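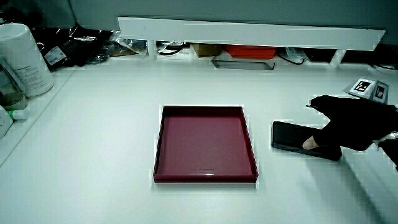

Gorus School of Design
Surface and Finish, Unit 4: Gloss
Handout for the lecture of Monday, April 2, 2018

Read this before the workshop session. The part on sanding repeats some material from Unit 3, and you can skip it if you did the February exercise in full.

What gloss is

Light that falls on a surface does several things at once. Part of it bounces off the outer skin, part goes in and is absorbed, and part goes in, gets scattered by pigment or fiber, and comes back out in all directions. The color of an object comes mostly from the light that went in and came out again. Gloss comes from the light that never went in.

When the outer skin is very smooth, light bounces off it at the same angle at which it arrived, on the other side of the perpendicular. We call this specular reflection. When the skin is rough on a small scale, the light leaves in many directions. We call this diffuse reflection. Real surfaces do both. A sheet of writing paper is close to fully diffuse. A mirror is close to fully specular. Most finished goods sit somewhere between the two.

This has a practical result that students often miss. In a clear coat or a paint, the highlight normally has the color of the lamp or window, not the color of the object. A white lamp makes a white highlight on dark red lacquer. Metals behave differently: gold and copper tint their highlights. If you are drawing or rendering a painted object and you color the highlight to match the body, it will start to look like metal.

Why dark glossy things look darker

Take two panels coated with the same dark pigment, one gloss and one matte. From most angles the gloss panel looks deeper. The matte panel sends some of the room light toward you wherever you stand, and this thin veil of scattered light sits on top of the color and grays it. The gloss panel sends that light off in one direction. Unless your eye happens to be in that direction, you see the color without the veil.

On white and pale surfaces the effect is small. On black, navy, maroon and dark green it is large. Remember this when you match colors across finishes. A customer who approves a dark color from a gloss chip and receives a matte product will say the color is wrong, and the pigment may be exactly the same.

Edges, rims and corners

Flat areas show gloss only when the light and the viewer line up. Curved areas are different. A rounded edge turns through many angles in a short distance, and some narrow strip of it is nearly always at the right angle to catch a lamp. For this reason we read the gloss of a tray, a box or a bowl mainly from its edges. The same strip also tells us how tight the curve is. A thin, sharp highlight means a small radius, and a broad one means a larger radius.

Edges are also where finishes fail first. Wet coatings pull back from a sharp corner under surface tension and leave a thin film there. The thin film wears through early. Break every sharp edge before coating, even if the drawing shows it square. A few light passes with fine paper are enough.

Inside corners have the opposite trouble. The coating collects, stays soft longer, and may wrinkle. Brush out the corner with a nearly dry brush before you leave the piece to set.

Measuring gloss

A gloss meter sends a beam at the surface at a fixed angle and reads how much arrives at the matching angle on the other side. The result is given in gloss units, on a scale set with a polished black glass standard. Three angles are in common use. The 60 degree setting is the general one. The 20 degree setting separates high gloss samples from one another, and the 85 degree setting does the same for low gloss samples.

Write the angle next to every reading. A reading without its angle can't be compared with anything. Take readings on flat areas only, away from edges, and turn the meter a quarter turn for the second reading on brushed or sanded work. The two will often disagree, and both should go in your log.

The meter doesn't see everything. Two panels can give the same number and look different. The usual causes are haze, a milky glow around the highlight, and orange peel, a gentle waviness that bends the reflected image. To check for orange peel, look at the reflection of a straight window bar or a tube lamp and see whether the line stays straight.

Sanding between coats

Sand only when the coat is hard enough to give dry powder. If the paper clogs, stop and wait. Use a flat block on flat areas. Fingers press harder in some spots than others and leave grooves that show up under the last coat.

Each grade of paper should remove all of the scratches left by the one before. Change direction when you change grade, and the old scratches will be easy to see. Wipe off the dust completely before moving on. One coarse grain left on the panel can undo an hour of work.

Handling and dust

Skin oil shows on gloss much more than on matte, and on dark gloss most of all. Handle finished panels by the back or the edges. Wear clean gloves that don't shed lint. Keep panels covered while they dry, with the cover raised well above the surface. Don't wipe a dry panel with a dry cloth; fine dust scratches, and the scratches show as a gray bloom under a strong lamp.

Workshop task

You will get two panels from the Tralwood stock, both sealed. Finish one to high gloss and one to matte, using the same dark color from the Hovberg range. Bring both to the viewing booth and record:

The 60 degree reading, at 4 positions on each panel
The 20 degree reading for the gloss panel and the 85 degree reading for the matte panel
A short note on how the color changes as you walk from one side of the booth to the other
Any faults, with their distance from the nearest edge

Hold the panels side by side under the booth lamp, then near the window. Write the note on the spot. Color memory is poor, and notes written the next day tend to describe what the student expected.

Reading

The course reader, section on surface reflection. The Sproģis sample binder is kept in room 874 and may be used there but not taken out. Look at the dark reds and the blacks, where each color appears in every sheen level. Questions about the task can wait until the workshop.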